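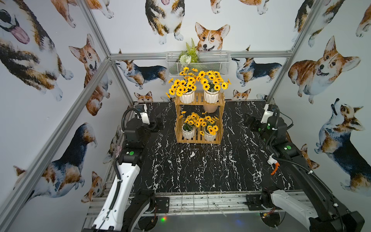

The two-arm cell at Burinlow with the plant stand task set out: four pots of artificial daisies on two shelves.

Vasanthi Menon has worked on household manipulation at Burinlow for 4 years, and her answer to whether a machine can tidy a plant stand is short. "It can move a pot. Tidying is a longer job than that."

The task sounds trivial. Two arms with parallel grippers must take ribbed white pots off a slatted wooden stand and put them back on the shelf they are assigned. Menon's group scores a run only if all the pots end upright and the stand has not shifted.

"The top shelf is mostly solved," she said. "The lower shelf is where we lose runs. The gripper has to come in under the upper slats, and the flowers stick out past the rim in every direction. The wrist camera gets a view full of petals and very little pot."

In September the group ran 18 trials on the lower shelf and counted 15 as clean. Menon does not regard that as good. A person would not fail one, she said, and a person would not need the stand put in the middle of the table first.

Enda Flanagan, who writes the control software, is more concerned with contact. The ribs give the fingers a decent edge if they close squarely. If they close at an angle, the pot rotates in the grasp and the planner's estimate of its pose is wrong from then on. "We regrasp when we detect it," he said. "We don't always detect it."

Why artificial flowers? "Repeatability. A real daisy changes shape over a week of handling. It also drops soil, and then you have a second task."

Asked about shop-floor work, such as facing up a shelf at a garden center, Menon was slightly more hopeful. Stock arrives in known sizes and the shelves stay where they are. Speed is the objection. Flanagan said the arms are still slower than he is, and he does not consider himself quick.

The next round of trials will start with the stand turned at an angle to the arms. Menon expects the score to fall.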